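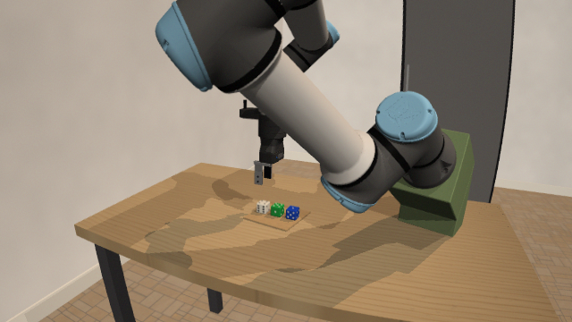

Good evening, everybody, and thank you for coming out to talk about the Kinstead winter sing, which has been going in one form or another since 1811. (Wait here for people to find seats. The back row always fills first, bless them.) I want to start small, with the way the first sings were set up, and they were set up around furniture. There was no stage. The singers stood on both sides of a long table in the meeting room, altos facing basses, with the hymn books laid open down the middle. If you look at the light brown wooden table on the slide, you have the color of the one I mean, which is still in the side room at Burik Hall with a hundred coats thrown over it on concert night. Please go and put your hand on it at the break.

Move on to how the sing was run in the early years. Keep this part short, I tend to wander. There was one leader, one pitch pipe, and a rule that anybody who came through the door sang. People walked in from the farms and brought their own candles. The program was written out by hand, and we have a copy of one with 16 pieces on it, which must have made for a very long night in a cold room. Read out two or three of the titles. Let them laugh at "The Drowsy Shepherd Reproved," it deserves it.

Then the hall. When the old meeting room got too small the sing moved to Burik Hall, and with the hall came the Tokarz organ. I love that organ, and I know some of you don't. It wheezes on the low notes and it has to be warmed up from four in the afternoon if it's going to be in tune by seven. But it changed what our town could sing. Before the organ you have rounds and plain hymns, and after it you have big pieces with parts, and a children's choir standing up in the gallery with their mittens on strings.

(Play the first clip, one minute. Don't talk over it this time.)

What you heard was the gallery choir, November rehearsal, the very first run-through. Two of them come in early and the rest follow those two, so for a few bars the whole gallery is ahead of the organ, and then they all find each other again. I could listen to it all day. We have 49 children signed up this winter, more than the gallery benches were made for, so the smallest ones will sit on the steps. 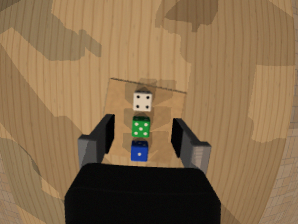
Three dice on a tan mat: white, green and blue.

Now the solos, because I'm always asked about them. Every winter one child sings alone, the second verse of the closing song, with the lights turned down. It has never been an audition. Any child in the gallery choir who would like to do it puts a name in the hat, and the name is drawn at the last rehearsal, so there's less than a week to be nervous in. Some years we get a voice that stops your breath, and some years we get a very brave whisper, and the room goes just as quiet for both.

Tell the Godfrey Kirui story. Godfrey had his name drawn when he was nine, and he'd had a cold all week, and when the organ gave him his note nothing came out at all. So he waited. The organist gave him the note again, and he waited again, and then the front three rows began humming the tune, very softly, and he sang it on top of them. He sings bass with us now, and he's somewhere in this room, and he has given me permission to tell it as long as I don't ask him to stand up. (Don't look at him.)

The songbook next. You'll find copies by the door. It's called Revus, after the old tune name on the first page, and it runs to 93 songs, some of which haven't been sung in town for a very long time. We went through the handwritten programs and copied out every melody we could read. Where the ink had gone we left a blank, and if your grandmother used to hum something that fits the blank - I mean this, I really do - come and hum it to me. I'll have a pencil.

(If running late, skip the next bit and go to the practical things.)

A word on clapping. People new to town ask whether they should clap between songs. The older habit was no clapping until the end, and then stamping, which was also a good way to get your feet warm. These days we do a bit of both. Clap if you feel like clapping.

Practical things. Doors open at six, singing starts at seven. Parking is behind the hall, and please leave the side gate clear for the cellos. Altos, we're short again, so bring a friend. There's cider in the side room afterward, on the table, once the coats are off it.

Questions, then second clip, then everybody up for number one in the book. Give the note twice.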